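Shuffleboard, Week Whatever

The Arkden league moved us to Thursday nights, which suits everyone who doesn't have to get up on Friday. I do, so I drew the 7 p.m. slot against Hayley Marsden and lost by 14.
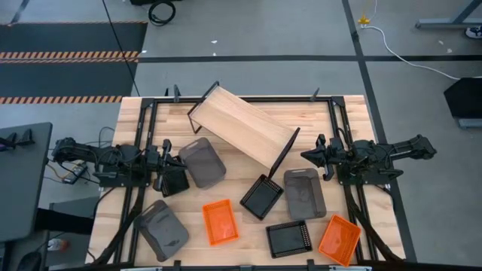 My trouble is the kitchen. I aim for a nice hide behind the guard disc and end up parked in the ten-off like I'm paying rent there. The Wainwright courts got new wax in October and they're still fast. I push the way I always have and the disc just keeps going, off to see the world.
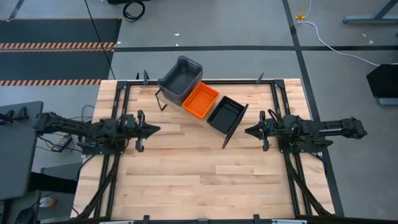 Hayley says it's my follow-through and the wax is fine, and that I was landing in the kitchen on the old courts too. She has a point, and she has the season points to go with it: 1,495 to my 316.

I've started walking through the push with no disc at all. My neighbors have been very polite.
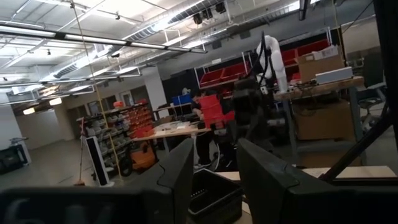

Next up

Doubles at Calus. I'm playing the foot end and bringing my own cue, plus a sandwich.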